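May
Yupin Saengthong, Trimcombe

Progress report: soft furnishings and small storage, Clorari flat

The grant covers the refitting of the sitting room at the Clorari flat, which families use for short stays while a relative is in hospital. Work began on the seating because it gets the most wear. The walls and the window end will follow in the second part.

The sofa now has a washable cover. We chose a pale yellow-green one after the two earlier samples proved too thin at the seat. A pink plush blanket goes over one end and can be taken off on its own for the wash. Families have asked for something warm to sit under in the evenings, and the blanket was bought with that in mind.
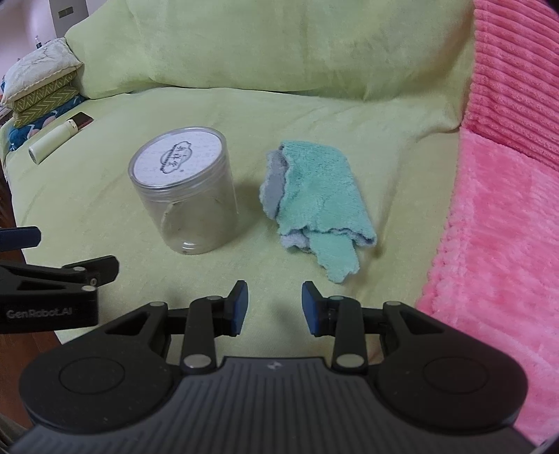 Sofa with its new cover and the pink blanket, with a jar and plush cloth on the seat.

Spending to date on covers, blankets and cloths is £927. The budget line was a little higher, and the difference will go towards a spare cover so that one can be in use while the other is being washed. The supplier, Mäkelä, has agreed to hold the price until the end of the summer.

Small items have been the harder part of the job. Cloths, sewing things and toiletries were being left on the seat and slipping down behind it. We are going over to clear plastic containers with lids, so that the next family can see what is in them without opening every one.

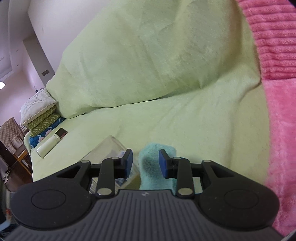 The soft cloths are for wiping down and for general use by the families. They are to be stored dry and kept apart from the kitchen cloths. I have asked the cleaning firm, Villix, to add them to the weekly wash and to return them folded. They have agreed to this at no extra charge for the first 2 months, after which we will need to settle a rate.

We are also reusing jars where they are sound and the lids close properly. Old labels can stay on for now. Plain labels will be put on once we have decided what each jar is to hold.

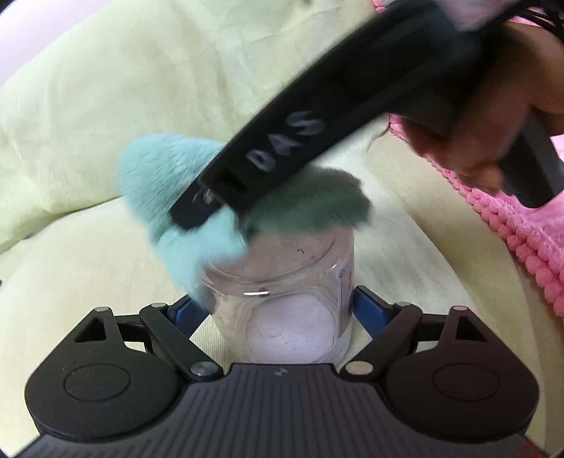 Roughly £400 remains in this part of the grant. I propose to spend it on the spare cover and a low shelf beside the sofa, so that the jars and cloths have a fixed place. The shelf has been measured for but not ordered, as I would like your approval first.

The list of contents for the flat is still to be brought up to date. I will send it with the receipts.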